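Lenden Open Day Recordings – Data Card

Summary
This release holds the robot recordings made during the Lenden open day on July 9, 2024. Visitors watched a two-armed robot work with everyday items at a table and at a wall-mounted key rack. The set contains 2548 still frames from 30 demonstrations.

Views
Frames come from a camera at the wrist and a camera at head height. Each demonstration is stored in its own folder, with the views kept apart.

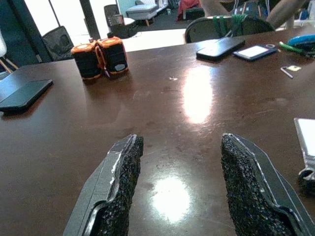 Wrist view at the table, and head view at the key rack.
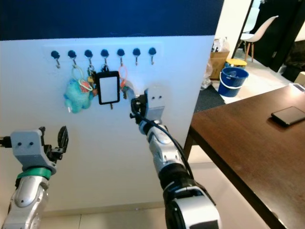
Comments received
Maksym Stelmakh wrote that the demonstrations were easy to follow from the visitors' side, but that the program leaflet should have stated when an operator was guiding the arms. He also asked that failed attempts remain in the release – they were, in his view, the most useful part of the visit.

Failed attempts have been kept and are marked in the index file. The leaflet has been corrected.

Known limits
Lighting was not controlled, and glare on the tabletop is present in wrist frames. Items were moved between demonstrations without a fixed plan. The recordings should not be used to compare success rates.

Access
Requests are handled by the Gerkska data office. Version 2 replaces the earlier upload in full.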